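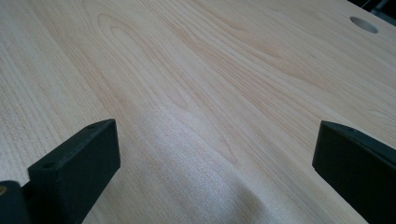
Re: [lumness-rally] Skamine night stages - route notes and service

Morning all, quick one before work, sorry for the state of it.

Replying to the route notes post from last night, bits quoted so you know what I'm on about.

> The organisers have put the second loop back in, so the Skamine is
> 156 km of stages again, 253 with the road sections. Same roads as
> before except the quarry, which we now run downhill. Two passes, the
> second in the dark. I would like to hear from anyone who has driven
> the quarry that way round, as my notes for it are frankly useless.

Have done it downhill, once, in the old car. Notes as follows, take or leave.

First part after the cattle grid is quicker than it looks on the map. Long left over a crest, then you see nothing but sky. Keep left. There is a drain on the right just after the crest and it has had more wheels off people than the rest of the event put together. I called it "left four long over crest, keep in" and would now call it a three. At night a three definately.

Then the hairpin by the weighbridge. Loose on the way in, polished on the way out. Handbrake early or don't bother. We didn't bother and spent a good while facing a hedge.

After that it opens up and you can have some fun, fast rights mostly, all of them honest. Caution for the chicane bales before the finish, they move them between passes. Every year. Don't trust your first pass notes for that bit.

> Service is limited to the top field and there is only one slot
> between the loops. 42 minutes. Is that enough to swap a gearbox if
> we have to? Ours has been jumping out of third since Vamuvex.

Short answer no. Not ours anyway, and yours is the same box with a worse crossmember. We have done it in under an hour on a dry floor with the exhaust already off. In a field, in the dark, on a slope, forget it. You'd be over your time and picking up penalties for every minute, and at that point you may as well retire and get chips.

If it's jumping out of third now, fix it now. Check the selector fork first, then the detent spring. Mine did exactly that and it was the spring, cost next to nothing, though I'd had the whole lot apart on the floor before I found out. The Aebischer lot do a stiffer one and it fits without filing. Ring them, dont email, they never answer.

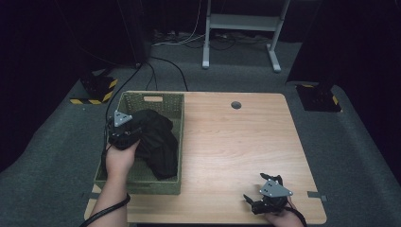 If you can't get it done in time then hold it in third with your hand through the long rights and get your co-driver to remind you. Not joking, plenty of people do it. Just don't rest your hand on it the whole way or you'll cook the fork and be back where you started.

> Tyres: we are allowed 8 for the whole event? Or is it per loop?

Whole event, marked at scrutineering. I'd go softer for the second pass whatever the weather does, the quarry surface goes like marbles once the historics have been over it. Keep two good ones back for that. And put the best pair on the driven end, had this argument at Vamuvex and I am not having it again.

Lights: the pod has to be off on the road sections, they were quite keen on it last time and a couple of crews got a telling off at the village control. Tape over is fine. Aim the outer pair wider than you think, there's a lot of hairpin and not much straight. Check the bracket bolts after the first pass, ours had worked themselves loose and I was lighting up treetops for most of the last stage.

> Finally, is anyone sharing fuel? We have a trailer but no bowser.

Yes, we can bring yours if you get the cans to me at the unit before we load up. Label them please. Proper labels, tape falls off. I've got room for 5 cans and no more, the van is already sat on its bump stops.

Oh and the start order. Seeded on the first loop, then they re-run it on times for the second, with a gap of two minutes in the quarry for dust. Last year the dust hung about in the trees regardless so if you're behind someone slow, back off and lose ten seconds, you'll get it back by seeing the road. Moan to the start marshal politely and they might give you three.

Regs are on the Lumness page, the second bulletin not the first, first one has the wrong map reference for the top field and will send you into a farm yard.

Got to run, will look at the rest of the road book tonight. Shout if the crest note doesnt make sense.

> --
> To leave this list send a blank message with
> "unsubscribe" in the subject line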